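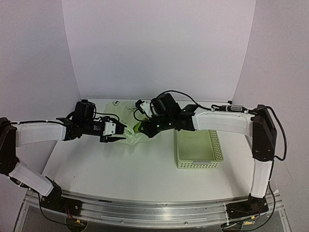

Visit to the Machala paper mill, March

The Machala mill makes uncoated book paper and a smaller quantity of envelope stock. I joined the morning tour, which starts at the gatehouse at 9:30 and is led by Ľubica Sýkora from the process office. Ear protection is issued at the door and has to be returned.

Stock preparation

Baled pulp arrives by rail. It is broken up in water in two pulpers, screened, and passed through refiners before it reaches the machine chest. The older refiner is a Casow disc unit with replaceable plates. Plate wear is judged from motor load and from freeness tests taken every shift. The floor in this section is sloped toward a center drain and is slippery near the screens.

Paper machine

There is one machine, a fourdrinier with a trim width of 1,911 mm. The wire section is open on the tending side, so the water line can be seen clearly from the walkway. Sýkora pointed out where the sheet changes from glossy to dull and said the operators watch that position more than any display. The press section has two nips. The dryer hood was closed during our visit, and we saw the sheet again only at the size press and the reel.

Basis weight and moisture are measured by a scanner before the reel. Caliper is still checked by hand in the test room.

Finishing

Jumbo rolls go to a Lindetti slitter and then either to the sheeter or straight to wrapping. Zdislava Dvořáček runs the sheeter line. Her main complaint was static in dry weather, which makes the top sheets of a pile shift. Humidifiers were added over the layboy last winter. Book publishers take most of the sheeted output, and the Jamirance envelope works takes the narrow rolls.

Water

Fresh water comes from the river intake above the weir. White water is reused in the pulpers. The clarifier is outdoors and was included in the tour, although the wind made the explanation hard to follow.

The tour lasts almost two hours. Flat closed shoes are required. Parking is on the weir side.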